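Home | News | Events | Notices | Contact

May
By Ľubica Procházka

Maltby pantry resets its sorting tables

The food pantry at Maltby has changed the way donated goods are sorted before they go to the shelves. Under the old routine, cans and fresh produce were handled in separate rooms and brought together only at packing. Both now pass over the same tables, and each item is checked once.

The change follows a trial in May at the Ukurholm branch, where 100 mixed crates were sorted by the single-table method. Sorting time per crate fell by 11 percent. Breakage did not change.

Under the new procedure, cans are checked first. The sorter reads the date on the end, turns the can to look along the seam, and sets aside any can with a dent that crosses the rim. Shallow dents in the side wall are accepted. Cans with bulging ends are discarded unopened — no exceptions are made for soft drinks.

Fruit is checked second. Lemons, oranges and other firm citrus may share a table with cans but may not share a crate with them. Each fruit is pressed lightly at both ends and rejected if the skin gives or shows mold. Citrus is then stored at the cool end of the stockroom, and cans go on the lower racks.

Table surfaces must be plain and dark enough for pale residue and leaked juice to show. They are wiped down between crates with unscented cleaner. Only a few items are put out at a time, with clear space left between them. 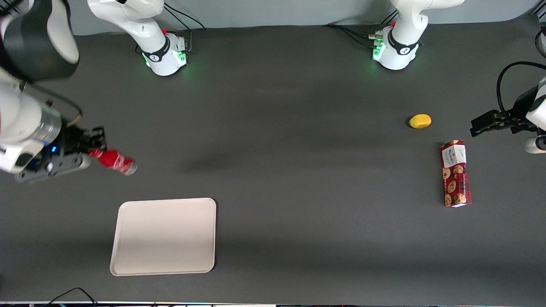 Crates that pass both checks are labeled with the intake date and the letter C for cans or F for fruit. Mixed labels are no longer issued. Unlabeled crates go back to the start of the line, even when their contents have been checked.

The Vasilakis branch will adopt the same routine once its second stockroom is shelved. Drindenov will keep separate rooms for now, as its tables are too narrow for the new layout. Donors do not need to sort anything before drop-off, but glass jars should still be bagged separately.

Recent items
Drop-off hours at Ukurholm
Crate labels: what C and F mean
New racks for the Vasilakis stockroom
Glass jars and how to bag them

Back to top | Previous | Next | Archive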